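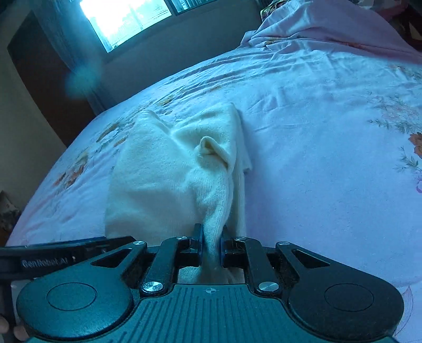 Chapter 4
Knitted and Woven Cloth

Most of the cloth in a household is made in one of two ways, and the way of making decides how the cloth must be stored, washed and repaired. In woven cloth, two sets of threads cross each other at right angles, and each thread stays nearly straight. In knitted cloth, a yarn is bent into loops, and every loop is held by the loop above it. A cream knitted garment folded on a flowered bed sheet shows one result of this at once: the knit is ribbed, and its fine lines draw together where the fabric is gathered. Loops can open and close in this manner many times. Straight threads cannot do it, unless the yarn itself is elastic.

The student should learn this difference with the fingers before learning it from the tables. Take a strip of knitted cloth 20 cm long and pull it gently across its width. Then do the same with a woven strip of equal length. Write down how far each one stretches and how far it returns after 10 minutes. The two numbers are not the same thing, and in my classes they are often confused. The first is called extension and the second is called recovery. A jumper with large extension and poor recovery becomes wide at the elbows during its first winter.

Ribbing is a special case of knitting. Columns of loops which face forward stand next to columns which face backward, and the cloth closes itself like a small fan. For this reason it is used at cuffs, necks and waists. Section 4.2 explains the common ribs, and Section 4.3 returns to weaving, with the plain weave and the twill.

I am grateful to Isabelle Gauthier, who lent the samples for the exercises, and to Deming Ye, who tested the washing instructions in Section 4.5 on 32 pieces of wool.

4.1 The loop and its parts

Each loop has a head, two legs and two feet. The head is the round part at the top, and the legs go down from it on both sides. The feet join the loop to its neighbours in the same row.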